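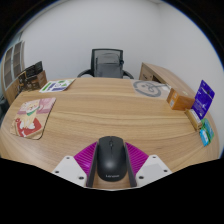 Hưng Tô holds the gripper the way you'd hold a watering can, a little away from the body, with his elbow loose. He closes the fingers on the mouse, takes it where he wants it, opens them again and brings his hand back. Then he does it over. He was at it when I arrived at Sakiven's office on 17 March 2019 and he was still at it when I went to find lunch.

Sakiven is a small firm that teaches robot arms to do clerical and domestic jobs: tidying, sorting, putting a thing back where it belongs. The arms themselves are kept at a workshop in Đoàn. The teaching is done wherever there is a desk and someone willing to sit at it for a morning.

The idea is simple enough. A person does the job with a tool in their hand, and the tool has the same sort of fingers the robot has. A camera on the tool records what the fingers see. Feed enough of those recordings to a learning program and it starts to work out how the fingers ought to move when a mouse is in front of them. Each pass is called a demonstration, and the project I had come to look at, Kondel, had 2086 of them on file that morning.

Hưng used to teach by remote control. His last employer, Jiltel, had him in a chair with a joystick in each hand, watching the arm on a screen.

"You push, and then the arm moves, and there's a gap between the two," he said. "You get used to the gap, but you slow down for it. So the robot learns to be slow and nervous, like you were."

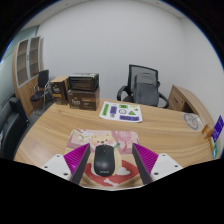

With the tool in his own hand there is no gap. He can feel the mouse shift between the pads, and he stops squeezing when it stops shifting. Whether that feeling gets through to a robot which has only the pictures to go on is a question he has heard before. He thinks some of it does, in the timing.

The fingers are made with thin ribs, and they bend round whatever they close on. That forgives a good deal. A rigid claw has to be lined up with care on something as rounded as a mouse, and in the early trials in February it was a rigid claw he had. He spent a week chasing mice across desks.

What he is fussy about is the approach. He wants the fingers wide open well before they reach the object, and he wants them to come in at a steady height. If he hesitates halfway he marks that pass as bad and repeats it. New demonstrators tend to keep their hesitations, he said, as they look careful. The program can't tell care from dithering. 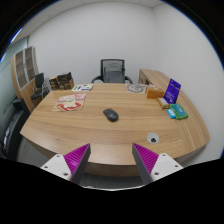
## Where the mouse starts

The object has to begin in plenty of places. A robot that has only ever seen a mouse on a mouse pad may learn more about the pad than the mouse. So Hưng works with it on the pad for a while, then on bare wood, and turns it at an angle that would annoy anyone trying to use it.

He leaves the other things on the desk alone. I asked if he'd sooner have a clear surface and he said no, real desks have boxes and bits of paper on them, and the robot had better get used to it.

The angle matters more than I expected. Two flat-sided fingers will hold a mouse well across its width and poorly from end to end, so the wrist has to turn to suit. A person does this without thinking. Hưng has had to learn to think about it, and to turn his wrist early, so that the turn shows clearly in the recording and isn't hidden in the last moment before the grip.

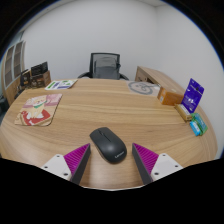
## The slow part

Nobody at Sakiven claims this is quick. Hưng works for 2 hours at a stretch and then hands over, and a day's recordings have to be checked before any go into training. He does some of the checking himself, at double speed, with a mug of tea.

Of the last 7 tests on the arm in Đoàn, 5 ended with the mouse picked up and put down where it was meant to go. In one of the others the fingers came down too far back and the mouse slid out. The remaining one was stopped early by a loose cable.

Hưng wants more passes with the mouse near the front edge of the desk, where he thinks the arm is weakest. After that it's staplers, and he isn't looking forward to staplers.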